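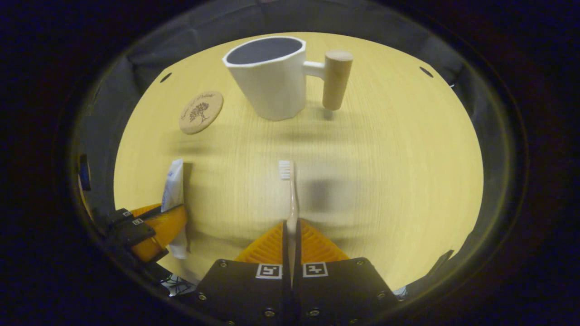 Care of mugs with wooden handles

Wash the cup by hand in lukewarm water and keep the handle above the waterline. Soaking swells the wood and loosens the joint where it meets the ceramic stem. Dishwashers do the same damage faster.

Tea film collects in the corners of a faceted body, and on a dark glaze it is hard to see. A toothbrush with a small, straight-cut tuft gets into the angles. Use baking soda mixed to a thick paste, brush for a minute, leave for 10 minutes, rinse. Keep the paste off the wood.

Dry the handle at once with a cloth. Every 3 months or so, rub in 4 drops of food-grade mineral oil, wait overnight and wipe off the excess.

Cork coasters: brush dry first, then wipe with a damp cloth. Printed cork should be wiped lightly – scrubbing lifts the ink. Dry flat, printed side up, away from radiators.

Light wood tabletops: wipe along the grain, then dry.

Revised May 2024, B. Yoo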